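Varkholm says its new planner can tidy a room from one instruction
2025-05-05

Varkholm has released version 24 of Clevon, its planning software for two-armed household robots, and the claims are large again. The company says a user can now give one spoken instruction, such as "tidy the living room", and the software will work out the order of jobs, choose a grip for each object and start over if a grip fails.

That last part is what buyers should ask about. Soft things have always been the weak spot for planners like this. A mug keeps its shape when a hand closes on it. A cardigan does not, and a clear plastic bag is worse, as many depth sensors struggle to see it at all. Varkholm says Clevon gets round this by leaning on the wrist cameras once the hands are close, and by guessing again 24 times a second where the cloth will go next.

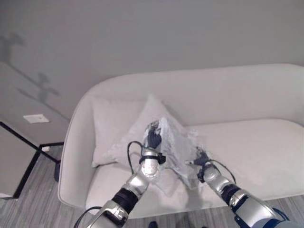
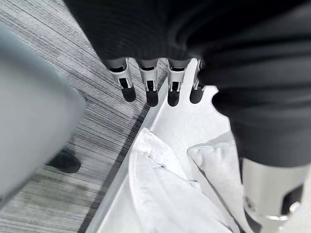
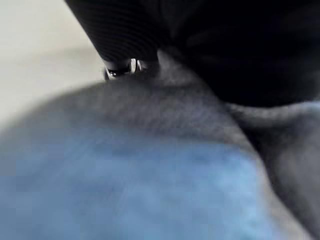 A plastic bag held over a loveseat (first picture), and wrist-level views of fabric at close range (second and third).

The company puts its success rate on "everyday soft items" at a level it calls ready for homes, but the release notes do not say what counts as a success. Is a shirt dropped over the side of a bin a failure? Is a second attempt scored as one try or two? The test set is given as 600 runs across 40 objects, with no list of the objects and no word on how many runs needed a person to step in.

Close wrist views have their own trouble. When the hand is moving and the cloth nearly fills the view, there is little left for software to go on except blur and colour. Varkholm says touch readings from the fingers fill the gap. It has published no results with those readings switched off, so outsiders cannot tell how much work the cameras are doing.

Poladbridge, which sells the rival Jacquet toolkit, has made similar promises and has been just as shy with its logs. Varkholm says a fuller report will follow before the end of May. The software is open to existing licence holders now, with the retry feature turned off by default.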